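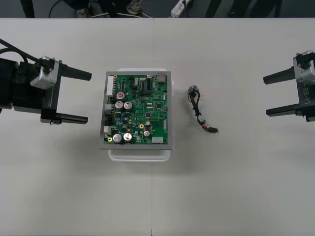
Fludomside: Bimanual Connector Insertion, Gallery

Fludomside is a study of two-arm cable insertion on populated circuit boards. The question is narrow: how much of the final alignment error can be removed by letting one arm brace the board while the other brings in the plug. Work began in March. The method is by Annick Maillard and the evaluation code is by Funmilayo Okoro. Full text and tables are in the project report; the gallery gives the setup and the main result only.

Start pose
Both grippers open, facing each other across the table, board to the left and harness lying loose between the board and the right gripper. Every trial starts from this arrangement. The harness is dropped by hand before each trial and is not straightened, so its bend differs from one trial to the next.

Board and tray
The green board sits in a gray metal tray frame on top of a white plastic container. Connectors run down the left edge of the board. The tall silver-topped capacitors are treated as keep-out volumes by the planner. Earlier planner versions used a single flat keep-out height for the whole board, and this blocked too many approach angles.

Harness
Black and red wires, twisted, with a connector at the lower end and a small metallic plug at the upper. The tracker, Uzor, fits a curve of 11 control points to the wires and updates it on each new camera image. It does not model twist. Where the two wires separate, the fit follows whichever wire has the stronger edge.

Method
A trial has four stages: grasp, regrasp, brace, insert. The right arm takes the harness behind the connector. The left arm straightens the free end and then moves to the tray, where it presses against the frame with a fixed force. The right arm runs a spiral search until contact force drops below threshold or the search times out. The policy was trained on demonstrations recorded by teleoperation, 100 in total. No simulation data was used.

Result
We ran 40 trials with bracing and 40 without. Insertion succeeded in 23 trials without bracing and in 34 with it. Grasp failures were equal in the two conditions, so the difference comes from the search stage. Without bracing, the tray shifted on the container during the spiral and the search center was no longer valid.

Failure cases
All six failures with bracing involved the harness: two missed grasps, three plugs rotated past the angle the search can correct, and one tracker loss after the left finger covered the connector. The rotated plugs are the main open problem. Adding twist to Uzor is planned.

Limits
One board type, one harness type, one table height. Lighting was not varied. A second board, supplied by Jirnance, has its connectors on two adjacent edges and will need a different brace position.

Trial logs and the keep-out map are on the Clelteleo server under the project name. Requests for access go to Funmilayo Okoro.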